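Section 4. Can Shelving Task – Table Set-Up and First Run

This section covers the two-arm table used in the Stirkthorpe Robotics Club practice sessions. Read Section 3 (Power and Emergency Stop) before starting. Two team members are required: one at the controls and one at the stop button.

4.1 Before you begin

Check that both arms are parked and that the work surface is clear. Use only full, undented cans. The Nemell control program must be closed while cans are being placed by hand.

CAUTION: Keep hands and sleeves outside the table frame whenever the arms are powered.

4.2 Placing the shelf and cans

1. Set the raised shelf along the far edge of the work surface. All legs must sit flat.
2. Stand the cans for the run upright on the white surface, between the two arms.
3. Leave enough space beside each can for an open gripper to come down without touching its neighbor.
4. Check that the arm cables hang free and do not cross the work surface.

4.3 Running the task

1. Start Nemell and load the shelving routine.
2. Set the speed limit to 15 percent. Do not raise it until the team has completed nine clean runs in a row.
3. Set the grip force to level 2. Higher settings will dent a can.
4. Move the left arm over its first can, lower the gripper and close it. Wait up to 2 seconds before lifting.
5. Lift straight up, then move toward the shelf. Fill the back row first.
6. Keep the right gripper open and above the surface until the left arm has moved clear.
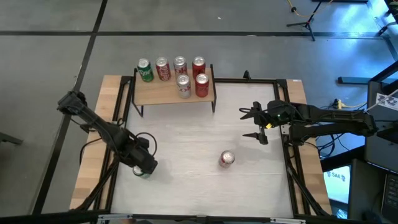
Figure 4-1. Left gripper closed on a can, right gripper open. Four cans in the back row of the shelf, two in the front row.

NOTE: If a can tips over, press Pause and let both arms stop. Cut arm power before reaching in – Pause alone does not remove power.

4.4 After the run

Park both arms, then switch off arm power. Enter the run in the team log with the routine name, speed limit and any dropped cans. Logs are checked by Siriporn Ongart. Report a gripper that fails to open fully to Trevor Kowalchuk before the next session. Gripper adjustment is covered in Section 6.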